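The Grain of the Matter

Visitors to the Pratell reading room in September will find that the long tables have returned. The furniture was withdrawn for conservation after 402 readers answered a survey on the condition of the building, many of them asking that the original tops be kept.

The work was assigned to the Gilosach joinery shop under the direction of Rohani Goh. Old varnish was removed by hand over a period of 7 weeks, and each top was then sanded and given 2 thin coats of a clear matte finish. Stain was considered and declined. "The pale color belongs to the wood," Goh wrote in her report to the trustees. "We would ask readers to let it darken at its own pace."

Lorcan Ní Bhriain, keeper of furnishings, has issued new guidance for daily care. Tops are to be dusted with a dry cotton cloth, following the grain. Spills should be blotted at once and reported to the desk. Wax and spray polish are not permitted, and felt mats are available for heavy volumes.

A further 5 tables from the Nic Aodha wing will be treated in the coming year. Readers may continue to use them until the work begins.

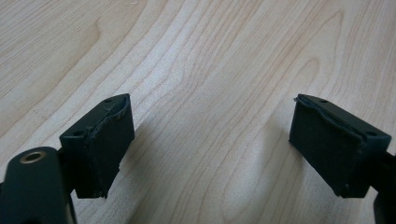 Pale wood tabletop, with the grain curving into long ovals.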